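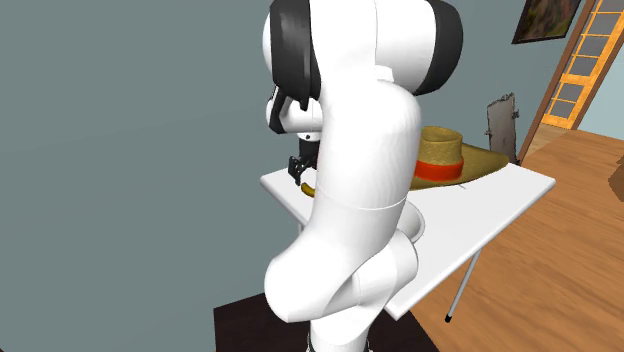 Notebook, November, begun 7.40 in the morning

Glaze tests for the Verkinwood clay, second batch. The kiln was still too warm to open last night, so I write the results now and not from memory.

Base recipe is the same as before, 100 parts dry weight, Nisbet feldspar as the main flux. I changed only the whiting, two parts less. The tiles came out less runny and the edge keeps its colour. On the vertical tiles I see small pinholes near the foot. I don't know yet if it is the glaze or my bisque, which went only to 937 degrees because the controller stopped early. I should have noticed this the same evening.

Test bowl, thrown from the Lurolham bag: 2,720 grams wet, 2,380 grams when bone dry. This clay holds less water than I was told by the supplier. Please correct the number on the wall chart if you are at the studio before me.

To do:
- bisque four tiles again, full programme this time
- sieve the glaze twice, finer mesh
- ask Idier if the new whiting is the same grade as the old one

The blue bucket has no label. I think it is the old tenmoku, but please do not use it until I make one tile.

Comments (3)

Torquil Strachan: I'd soak ten minutes at the top before blaming the bisque. Same pinholes on my mugs last winter.

kilnshelf: Blue bucket is mine, sorry. It is tenmoku. Will label it.

Torquil Strachan: Wall chart is fixed.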